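Notebook, hand-held gripper demonstrations, Skoltberg room
September 9, 2018

Continued from the last entry. The task is still the same soft one: take the sponge with the gripper in hand, lift it, move it to the other side, put it down and open. We do it by hand on the big white table, two grippers, one in each hand or one for each person. The arm stays in the Pollilberg lab until the data is good enough to be worth the trip.

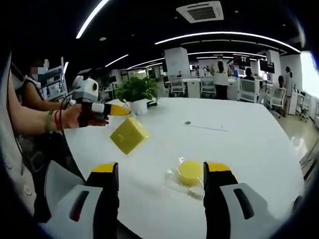
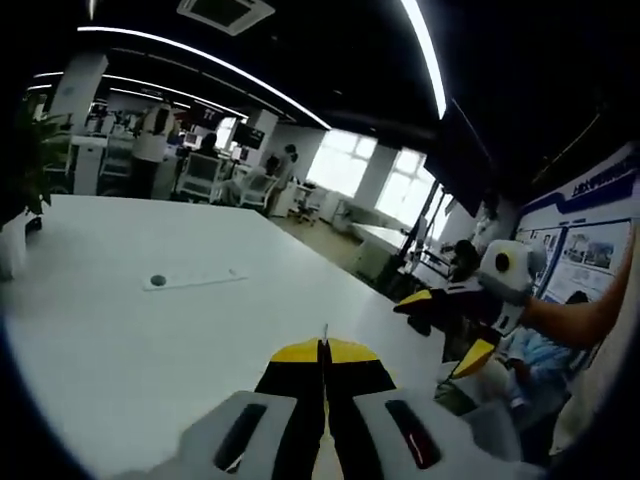
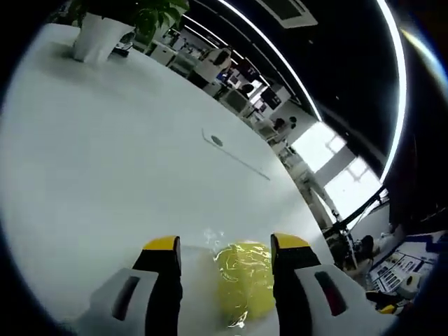 Views from the hand-held grippers at the white table. First and third: fingers open with a yellow object between them. Second: fingers closed, the other gripper at the right.

Notes while I still remember them.

1. Plastic wrap. The film moves before the sponge does, and the shine on it changes with every small turn of the wrist. I think the policy will learn the shine if we let it. I would like the same number of demonstrations with a bare sponge, so that we can compare. Cuautle wants only wrapped objects, but they can have them later.

2. Closing speed. I close too fast. When I replay my own episodes, the fingers are open in one moment and shut a moment later, with almost nothing between. A soft object needs a slow close, otherwise the width signal looks like a switch. Please count to 2 in your head during the closing. It feels silly but the curve is much nicer.

3. Closed fingers at the start. We agreed to begin every episode with the fingers pressed together for a moment, and then open. This gives the zero for the width. I forgot it in several episodes of the first batch and marked them in the sheet with Z. They can be repaired by hand, but I would prefer to record them again.

4. Tracking. The table is glossy and has few marks on it, only the grommet and the thin line. When I bend low over it the pose drifts, and when I stand more upright it is fine, probably because more of the office comes into view. The tracker from Oritz gives no warning when this happens — one sees it only in the plot afterwards.

5. Two grippers. If the second hand comes in from the side, it hides a good part of the room. Keep it back until it is needed.

6. Cables. Check before each episode that they hang free of the wrist.

Target for this task is 300 good episodes, and 4000 for the whole set by November. I counted 48 that I would keep without discussion. The others I have not looked at properly.

To do: record again the Z episodes. Ask for a matt cloth, but use it only on half of the table first. Write the start position on paper, not on the table.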